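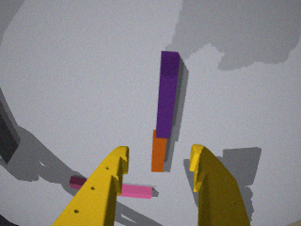 Desperdício alimentar na cantina escolar: relatório de projeto

Unidade curricular de Projeto Integrado
Autores: Soledad Marchetti e Clyde Dvorak
Entregue em 31 out 2020

1. Introdução

O presente relatório descreve o trabalho feito na cantina da escola de Vevgate, com o objetivo de medir a comida que fica nos pratos ao almoço e de testar duas alterações simples no serviço. O tema foi escolhido depois de uma conversa com a cozinha, que se queixava de deitar fora muita sopa e muitos legumes cozidos, mas não tinha registos que permitissem saber em que dias isso acontecia mais.

A cantina funciona em linha única. O aluno recebe o tabuleiro, passa pela sopa, pelo prato principal e pela fruta, e no fim entrega tudo numa janela junto à copa. As doses são servidas pelas funcionárias e, até ao início do projeto, eram iguais para todos os anos de escolaridade.

2. Método

A pesagem decorreu em duas fases de 5 dias de serviço cada. Na primeira não se mudou nada. Na segunda introduziram-se as alterações descritas no ponto 3. A ementa foi a mesma nas duas fases, pela mesma ordem, para que a comparação fosse possível.

Junto à janela da copa foram postos baldes separados para sopa, prato principal, pão e fruta. Os ossos, as espinhas e as cascas iam para um balde à parte e não entraram nas contas. Os baldes eram pesados no fim de cada almoço numa balança Drandar emprestada pela cozinha, e o peso do balde vazio era descontado.

Além da pesagem, distribuímos um questionário em papel, anónimo, com perguntas fechadas sobre o tamanho das doses, a temperatura da comida, o tempo disponível para almoçar e os pratos preferidos. Recebemos 223 respostas válidas. Os questionários em branco ou com várias opções marcadas na mesma pergunta foram retirados.

Os dados foram passados para uma folha de cálculo. A Soledad tratou das pesagens e o Clyde do questionário, e cada um reviu depois a parte do outro.

3. Alterações testadas

A primeira alteração foi a meia dose. Colocámos um aviso à entrada da linha a dizer que se podia pedir menos comida e repetir no fim. As funcionárias passaram também a perguntar a cada aluno se queria dose inteira ou meia.

A segunda foi a ordem do serviço. A fruta passou a ser entregue já cortada nos dias de maçã e de laranja, e a salada foi posta antes do prato quente.

Tínhamos previsto uma terceira alteração, o prolongamento do almoço do segundo turno, mas não foi possível conciliá-la com o horário das aulas.

4. Resultados

Na primeira fase, o desperdício no prato principal foi o mais elevado, seguido do da sopa. Os dias de peixe cozido tiveram os valores mais altos e os dias de massa os mais baixos. O pão quase não contou, exceto num dia em que foi servido com a sopa e também com o prato.

Na segunda fase, o peso do desperdício da sopa baixou em todos os dias. No prato principal baixou em todos menos no dia do peixe, em que ficou praticamente igual. A fruta cortada teve bom resultado com a maçã. Com a laranja a diferença foi pequena, e a preparação atrasou o trabalho da cozinha.

No questionário, a resposta mais escolhida para explicar a comida deixada no prato foi a falta de tempo. Não esperávamos isto. A seguir veio o sabor e só depois o tamanho da dose. Os alunos do segundo turno queixaram-se mais da temperatura da comida.

5. Limitações

O período de pesagem foi curto e uma turma esteve em visita de estudo num dos dias da segunda fase, o que pode ter feito baixar o total desse dia. Também reparámos que alguns alunos misturavam os restos nos baldes, sobretudo o pão com a sopa. A presença dos autores junto à janela pode ter influenciado o comportamento de quem entregava o tabuleiro.

6. Conclusões e trabalho futuro

A meia dose é a medida mais fácil de manter e não exige material nem pessoal. A cozinha já disse que pretende continuar com ela. Para a fruta cortada, sugerimos que se aplique apenas à maçã.

Seria útil repetir a pesagem durante um período mais longo e separar os dois turnos, para verificar se o tempo de almoço tem o peso que os alunos lhe atribuem. A folha de cálculo e o modelo do questionário ficam na biblioteca, na pasta do projeto.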